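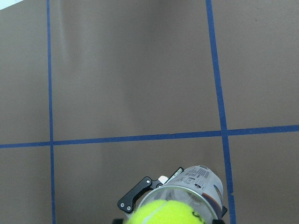 Filed under: Short Fiction / Machines Behaving Badly
6 September 2022
By the Pramby Fiction Desk
Print this story | E-mail to a friend

Dropping Practice

The Plemley arm had one job that night, and oh, it was good at it! Pick up the tennis ball, carry it over the blue tape, let go in the right square. I had watched it do that 818 times and I still leaned forward on every single one.

On run 819 it didn't let go.

I checked the log. "Released," it said, cheerful as anything. The ball hadn't moved. Then the arm started for the next pickup point, ball and all, faster than I'd ever seen it travel, and swung wide over the tape toward my side of the bench (my coffee side!). I hit the red button. It coasted another 2 inches before it stopped, and I stood there with my heart going like a drum.

Two inches! The manual from Dekmont promised none.

I called the night line at Lachance and a sleepy voice asked if anyone was hurt.

"No," I said, "but it thinks its hand is empty. It sped up because it thinks its hand is empty!"

There was a long pause, and then I heard a chair scrape and a keyboard wake up. "Say that again," said the voice, not sleepy at all now.

We were on the phone for 26 minutes. We pulled the speed down to a crawl, locked out the wide swing, and wrote up the brake in capital letters. It was the best night I'd had at work since May. When we hung up, the gripper still had the ball, and I pulled up a stool well outside the tape and began typing the report.

E-mail this page | Print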